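The big steamer pot: kitchen gallery

Quick page this, will tidy the wording later. Rekha Sachdeva wants to know who's putting their name down to borrow the steamer for the August lunch. Captions are short, sorry, typing between two other jobs.

Bought through Dwivedi after the old one went at the handle. Paid 800 for it, with the insert. Anju Gautam thinks we could of got it cheaper, Ramesh Tyagi says no chance. Anyway it's ours now. Idlis, dumplings, corn, puddings in basins, all fine. Rice no, use the other pan.

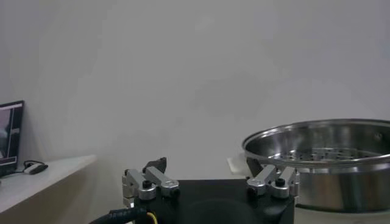

Stainless steel pot, right, with the steamer insert in. Rows of small holes.

Few notes on the insert while I'm at it. Water stays below the holes, always. Lift it out with both hands and a dry cloth. Greens go straight on, anything sticky wants a bit of muslin or a cabbage leaf underneath. Akash Kanaujia does his fish on lemon slices, works a treat, but please scrub after, the smell hung about for days last time. Old toothbrush in the drawer is for the holes and nothing else. 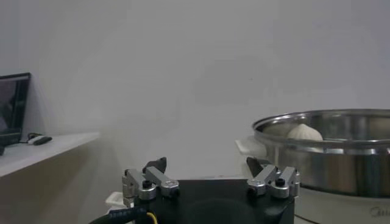

Pot again, plain grey wall behind. Wide rolled rim, good shine on the side.

No wire wool on the outside pleaes. Soft sponge, rinse, dry straight away or it spots. A drop of vinegar shifts the white marks.

To borrow: write your name on the sheet by the door, pot and insert go out together and come back together. Recipes to Anju. Lid pictures next time, if I get a minute.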